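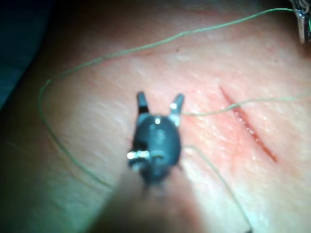 Re: [closing-list] Thread length for practice closures

Hello all, and thank you for the kind replies to my last note. I've been meaning to answer this one properly, so please get yourself a coffee, because I do go on.

A member in Tuslow wrote:

> I keep running out of thread before I reach the far end of the cut,
> so last month I started using a much longer piece. Now I spend half
> my practice time chasing loops. Is there a happy middle? And does
> color matter at all, or is that just whatever is in the drawer?
>
> Also, the link to the Zeman handout gives me a 404. Does anyone
> still have a copy?

Oh, I feel for you! I did exactly the same thing when I was learning, and my bench looked like a knitting basket after a bad night. A long thread feels generous until it has wandered up over the top of your work, swung down the left side in a big loop and come back to meet you at the bottom. With one run lying right across the cut as well, it's very easy to pick up the wrong piece.

For a short, straight incision I'd cut the thread down and accept that you may have to start a second one. Before each new bite, take a moment to find your tail and lay it off to the side where there's nothing to do. Then draw the slack through slowly, all of it, before you go looking for the next spot. I know it feels like dawdling. My own teacher at Celtden used to make us put our hands in our laps between stitches, and I complained about it for a whole winter – then one day I noticed I'd stopped making tangles.

As for color, I do like green. It shows up nicely against the pinks and reds, and my eyes are not what they were. The fine stuff can still get lost where the surface is creased and shiny, so turn your light a little if you're getting glare off the edges of the cut.

One more small thing: try not to rest your open jaws on top of the slack while you think. I still catch myself at it.

I do have the handout, 2 pages, and will send it along tonight once I've found the folder. Somebody also put a slow demonstration up on Wistia back in November, and if the link still works I'll pass that on too. Do write back and tell us how the shorter thread goes – I'd love to hear, and so would the other beginners, I'm sure.

Warmly, from the messy end of the bench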